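The hands went live at Trustdale in December, 22 of them, one to a bay. Nneka Ekpo had worked returns there long enough to remember the paper tickets, and she was one of 2 people kept on the floor to watch the screens. The others went to the Brurkunard site or took the money.

Her new job was called exception review. When a hand stopped, it sent her a picture from its wrist and a short list of choices, and she picked one. On a normal shift she did around 100. She had expected to hate it, and mostly she was just tired in a different place, behind the eyes and not in the lower back.

Kaja Siliņa had the other desk. She had come over from Mägi when they closed, and she ate at her screen because the queue kept moving if you left it.

"Do you miss it?" Kaja asked her once.

"Miss what?"

"Touching things."

Nneka said she missed the radio. They used to have it on by the dock door, and people argued over the station. The hands had no use for a radio and the new floor manager hadn't thought to plug it back in.

In the spring a man from Stostix came to show them how to cut their review time. He stood behind her chair and said she was opening pictures she could clear from the thumbnail. She said she liked to look. He wrote that down.

After he left she went back to the queue and worked until the lights on the far side of the building shut off.

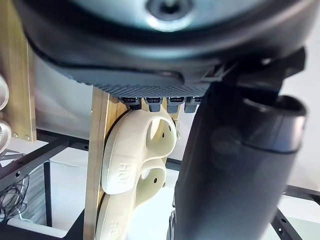 The last exception of the night came from bay nine, and the choices were pair, single or send back. Nneka opened it full size. Two cream slides were turned on their sides, one below the other, with the fingertips hanging over the upper one. There was lettering near the bottom end, the same color as the rest, and she tilted her head and still couldn't get more than the first couple of letters. Her sister wore slides like that to take the trash out. She marked it a pair, logged off and went to look for the radio.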